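Week 5 — Stereo matching and the cost volume

These notes go with the lecture and do not replace it. Please read them before the lab, and bring your own derivation of the disparity equation.

Last week we ended with the rectified pair. After rectification, a point in the left view and its match in the right view lie on the same row, so the search is only in one dimension. The horizontal shift between them is the disparity d. With focal length f (in pixels) and baseline B, the depth is Z = fB/d. Students often remember the formula but forget what it says about error: for a fixed mistake in d, the error in Z grows with the square of Z. A far object is therefore measured much worse than a near one, also when the matching is equally good.

The cost volume

For each pixel and each candidate disparity we compute how badly the two patches agree. The result is a block of numbers with size height × width × number of disparities. In the lab we use three costs:

Sum of absolute differences. Quick, but sensitive to a change of brightness between the views.
Normalised cross-correlation. Slower, and it tolerates gain and offset.
Census transform. It keeps only the order of the grey values, and behaves well near strong edges.

The window size is a compromise. A small window gives noisy results in flat regions. A large window is smoother, but the foreground becomes fatter than it should be, and thin structures disappear. For the Zaltuvcombe pairs, start with a 5 × 5 window and then try others.

From cost to disparity

Taking the minimum at each pixel is called winner-takes-all. It has no idea about the neighbours. Semi-global matching adds a small penalty for a disparity step of one and a bigger penalty for larger steps, and sums the costs along several directions. Derive the recursion yourself at least once — it will be in the test in November.
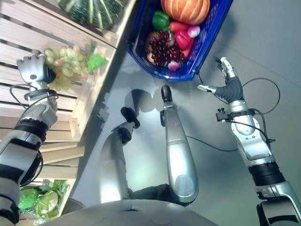

Occlusion is the case where a pixel in one view has no true match in the other. The usual remedy is the left-right check: compute both disparity maps, and reject a pixel if they disagree by more than one. Think of a hand held just in front of a bunch of pale green grapes. Part of the grapes is hidden from one viewpoint and not from the other, and the algorithm will still give those pixels some value if we let it. Grapes are also difficult for a second reason, as one looks much like the next, and the cost then has more than one good minimum.

Lab task

Run the matcher on the Lanora set, with and without the left-right check. Report the percentage of rejected pixels and explain where they are. Submit one page through the Breltport portal, with your code attached.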